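Two years of working nights at the Rarkimeck warehouse outside Zemwood. People keep asking how I sleep, so I'm putting it all in one thread. I'm not a doctor. I load trucks.
20 comments 200 shares

My shift starts late in the evening and I get home when the school buses are running. The first six months I slept maybe four hours at a stretch and felt sick most of the time. I ate whatever was in the break room machine and drank coffee right up to the end of the shift.

Coffee was the first thing I changed. My last cup is now at the meal break and after that it's water. It took me a week of headaches to get used to it. If you only change one thing, I'd start there.
2 comments

Second thing was the drive home. In summer the sun is straight in your face for the whole county road. I wear dark sunglasses from the warehouse door to my front door. If you're sleepy behind the wheel, though, take them off, pull over and nap. I've pulled over at the gas station by the bridge more times than I can remember. Getting home late is fine.

Food. I used to come in and eat a full dinner at breakfast time and then lie there with heartburn. Now the big meal is before work, a smaller one goes in the lunch box, and when I get home it's toast or a bowl of oatmeal. Eggs if I'm really hungry.

The lunch box is mostly rice with something on it. I cook a big pot on my first day off and freeze it in flat bags. They thaw in the fridge while I sleep.

Phone. It goes on do not disturb and only the school and my mother can get through. I told everyone else to text. A couple of them took it badly for a while. If your landlord or your bank calls at noon they will leave a message, and you can call back at four.
2 comments

Noise is harder. You can't ask a whole street to be quiet at eleven in the morning. The mail comes, somebody mows, the garbage truck backs up. I tried a fan, a rain recording and three kinds of earplugs. The soft Shao ones are what I stuck with. They don't hurt if you lie on your side, and a bag of them lasts me a couple of months.

If you use earplugs, get an alarm you can feel. Mine goes under the pillow and shakes. The ugly loud one is across the room for backup.

Temperature matters more in the day than it does at night. The house is heating up while you're trying to cool down. I sleep under less than I think I need and keep something extra at hand for when I wake up cold, usually right before the alarm.
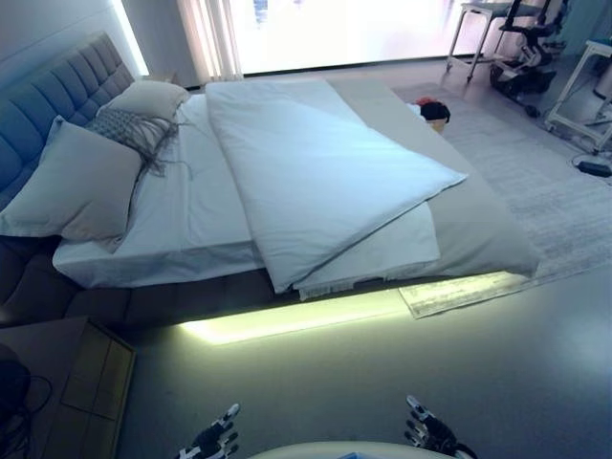
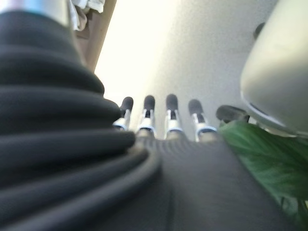 First photo: white sheet, gray throw over the pillows, light on under the bed.

I get up at the same time on work days and I try to stay within a few hours of it on days off. Going all the way back to a day schedule every weekend was wrecking me. Now on my days off I go to bed very late, get up around lunch and still have the whole afternoon with the kids.
20 comments

Split sleep works for some people. A woman on the forklift side does four hours in the morning and three before the shift, and has done it that way for years. I tried it for a month and ended up with two bad naps a day. Try it before you decide. Give it longer than a few days.

Somebody asked about tracking apps. I used Prumo for one November. It told me I was sleeping badly, which I knew, and it kept giving me a low score because I went to bed in the morning. There was a shift setting buried in the menus. Even with that on I was checking the number before I'd decided how I felt. I deleted it and went back to a notebook.

What I write in the notebook: time in bed, time up, last coffee, anything odd. That's one line a day. After a month I could see that my worst sleep came after overtime shifts, so I stopped saying yes to two in a row. Costs me some money. I did the math and I can live with it.

Melatonin: talk to your pharmacist. I took too much at first and was foggy all evening. I don't take anything now, but I'm not against it.

Beer in the morning to wind down: I did this for a while and so do a lot of people on nights. I fell asleep fast and was awake again by noon with a dry mouth. I gave it up and it was one of the better things I did.

Exercise. I walk before work. On a busy night I've already done 3000 steps by the first break, but steps on concrete with a pallet jack don't relax you the way walking past some trees does. Half an hour around the reservoir, then a shower, then the shift.

The family side. We keep a calendar on the fridge with my sleep hours blocked out in red. The kids know red means knock only if somebody's hurt. Appointments go in the late afternoon whenever the office will do it. The dentist always will. The DMV won't.
2 comments

You will miss things. I've missed school plays and a couple of birthday lunches. I used to try to make all of them on no sleep and then I'd be short with everybody. Now we pick which ones count and I sleep properly around those.

When to see a doctor: if you've fixed the coffee and the light and the noise and you still can't sleep after a few months, or if you're nodding off at the wheel or on equipment. Go sooner for the second one. Ask for a late appointment and tell them up front that you work nights, so they don't start with a lecture about bedtime.

Since a few of you asked, yes, I'm staying on nights for now. The pay difference is real and I like the crew. I've put in for the early shift if one opens up.

Replies are on. I'm off to bed, so I'll answer this evening before work.
20 comments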